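FOR IMMEDIATE RELEASE

Pick Up Your Holds at Midnight If You Want To: Pramanwood Public Library Opens Its First Outdoor Lockers

PRAMANWOOD, July – You know the feeling. The email comes in to say your book is ready, you've been on the waiting list since spring, and you get off work just in time to watch the lights go off at the front desk. I've worked at this library for 11 years and it has happened to me, and I have a key to the building (I'm not allowed to use it for that, I asked).

So I'm very happy to be the one writing this announcement. Starting this month, Pramanwood Public Library cardholders can have their holds sent to a set of outdoor pickup lockers at the Grønli Road branch. The lockers are open all day and all night, every day, holidays included. You get a text, you type in a code, a door pops open, and your books are in there with your receipt tucked in the top one.

I'm Zhenhua Lu, I handle news and outreach for the library, and my name is at the bottom of this if you'd like to call me with questions. First, though, let me run through how it works, since I've been getting stopped in the parking lot about it!

Where they are

The lockers are against the side wall at Grønli Road, to the left of the book drop as you drive in. They're under the overhang, so you'll stay dry unless the rain is really coming in sideways. The light above them comes on at dusk by itself. Two of the parking spots in front are now marked for locker pickup and we'd be grateful if you didn't use them for story time, tempting as I know they are.

There are 21 doors. Most are sized for a normal stack of books, and the ones along the bottom row are deeper for things like board games, puzzles and the telescope. (Yes, the telescope goes out in a locker. Yes, in its case. It fits, we tried it.)

How to use them

Place your hold the same way you always have, either in the online catalog, in the app, or by phoning the desk. When it asks where you want to pick up, choose Grønli Road Lockers. That's a separate choice from Grønli Road Branch, and the two sit right next to each other on the list, so take a second look before you tap.

When your items are in the locker, you'll get a text or an email with a six-digit code. Go to the screen in the middle, touch it to wake it up, and enter the code. Your door opens. Take everything out and push the door shut until it clicks. Everything is already checked out to your card at that point, so there's nothing to scan and no slip to sign.

If you don't use a cell phone, you're not left out. Call us and we'll set up your account so that your library card number works in place of the code. A staff member will phone you when the locker is loaded. Plenty of my favorite patrons do it this way and I expect they'll keep on calling me about it until the end of time, which suits me fine.

You have 4 days to pick up before the items go on to the next person or back on the shelf. I know that's shorter than the regular hold shelf. The regular shelf can stretch and a locker can't, and a book that sits in a door for a week is keeping somebody else's books stuck in the back room. If you're going to be away, suspend your hold in the catalog and you won't lose your place in line.

What you can and can't get

Books, large print, audiobooks, DVDs, magazines, games and most of the Borrow-a-Thing collection can all go out through the lockers. Museum passes can too. Interlibrary loans can't for now, because the lending libraries set their own rules and some of them want a signature. The sewing machines can't either. They're heavy, and Jhonatan Cuervo at the Grønli Road desk likes to show people how to thread them before they leave, and after what happened to the bobbin case last winter I'm on his side.

Returns still go in the book drop. Please don't put returns back into an open locker! The system thinks that door is empty and it will happily offer it to the next person.

What it costs you

Nothing. There's no fee for using the lockers and no special card. A regular Pramanwood card in good standing is all you need, and that includes kids' cards and teacher cards. If your card has expired, you can renew it by phone in the time it takes to find your glasses.

The lockers were paid for out of the library's building fund along with a gift from the Trolholm family, who have been bringing their kids and now their grandkids to Grønli Road for as long as I can remember. The equipment is from Loronlow, and their installer was patient with us while we argued over which way the doors should swing.

A few words from the desk

I asked Jhonatan for a quote for this release and he sent me a paragraph, then took it back, then sent me a shorter one, so this is the approved version:

"People think we did this so they wouldn't have to talk to us. I hope they'll still come in. But I have nurses on my hold list who work nights, and I have a dad who drives a delivery route and gets home after nine, and I'd like them to get their books while they still feel like reading them."

That's pretty much the whole reason. We had a comment card box out at both branches over the winter, and the request that kept coming up was for later hours. We can't staff the building until midnight. I'd love to, we can't. The lockers are the piece of it we could manage, and I think they're a good piece.

Questions I've already been asked

What if the code doesn't work? Check that you're using the newest message, because a new code goes out if we have to move your items to another door. If it still won't open, there's a phone number on the side of the screen. During open hours it rings at the desk. After hours it goes to voicemail, and we'll call you back when we open at 9 in the morning.

Can my neighbor pick up for me? Sure. Share the code with somebody you trust. Whoever has the code can open the door, so don't post it anywhere.

Will my books freeze, or melt? The cabinet is insulated and books are tougher than they look. On really hot afternoons we'll hold back the DVDs and send them out in the evening load, so a movie might reach you a little later than the book you ordered with it.

How often are they filled? Mornings before we open and again in the late afternoon. If your text comes in at suppertime, that's the second load.

Is there somewhere I can try it before I need it? Come to the open house, details just below. We'll have practice codes and something small behind each door.

Can the main branch have them too? I want that as much as you do. We'll look at how these get used through the fall and the board will talk about it after that. If you have an opinion, write it down and send it to me, because I do bring those letters to the meeting.
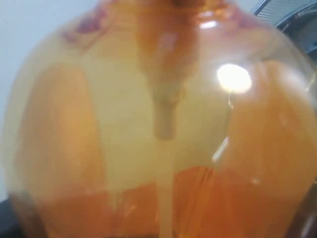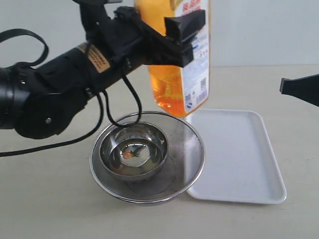
Open house at Grønli Road

Come see the lockers in July at our open house, which runs in the late afternoon and into the evening so that people with day jobs can make it. The date and times are on the library's events page and on the poster by the front door. Jhonatan will be outside running the screen with anybody who wants a turn, and I'll be going around with a clipboard to help people switch their text alerts on. Bring your phone if you use one, and your card. If you can't find your card, bring a photo ID and we'll look you up and print you a new one.

There'll be lemonade, and the Friends book cart will be out on the sidewalk with paperbacks. Kids can decorate a locker magnet to take home. If it storms we'll move the table and the magnets into the lobby and carry on from there, and the lockers themselves aren't going anywhere.

The children's room stays open for the whole event, and regular checkout goes on as usual at the desk.

About the library

Pramanwood Public Library has a main branch downtown and a second branch on Grønli Road. Cards are free to anyone who lives, works or goes to school in Pramanwood. Along with books and movies we lend tools, games, cake pans and a growing shelf of things that people keep asking us for, and both branches have free Wi-Fi that reaches out to the parking lot.

Press contact

Zhenhua Lu, News and Outreach, Pramanwood Public Library. Call the main desk and ask for me by name. If you'd like to see the lockers being loaded before the open house, mornings are best, and let me know ahead of time so I can meet you at the side door.

###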